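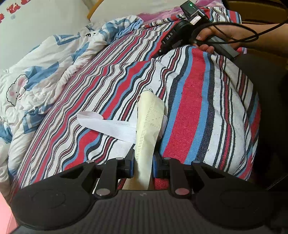 Bermúdez Street Community Hall: Security Walk-Through Before the October Town Meeting

I did this one with Milagros Javier from the police liaison office, starting at 4 p.m. so we'd have daylight for the outside stuff. My notes are under each item (sorry, I ramble!).

1. Main doors open outward and latch
OK. The left one sticks a bit, but a good shove does it.

2. Side gate locked, key signed out
NOT OK. Locked, yes, but the key was sitting in the padlock! I've moved it to the office and told Jihad Awwad, who's running the door that night.

3. Outside lights
PARTLY. Front is great. The lamp by the bike racks is dead, and that's the corner people have been nervous about after all the talk of break-ins. Milagros says patrols have gone up on our side of town and the rumors are way ahead of the reports, but I still want that bulb changed.

4. Room limit posted
OK. 700 with chairs out. I'd hate to see it that full.

5. Aisle width, 54 inches
OK after we dragged the back row over. Please don't let anybody drag it back.

6. Bag check table
OK. Two people on it, and doors open 45 minutes early so the line doesn't spill into the road.

7. Radios
NOT OK. One of ours won't hold a charge. Cillia is lending us a spare set, pickup still to be arranged.

8. Alarm panel
OK. Tested it with the monitoring desk on the line, ticket 2292. Very loud, my ears are still ringing.

Recheck items 2, 3 and 7 the afternoon of the meeting. I'll bring the ladder.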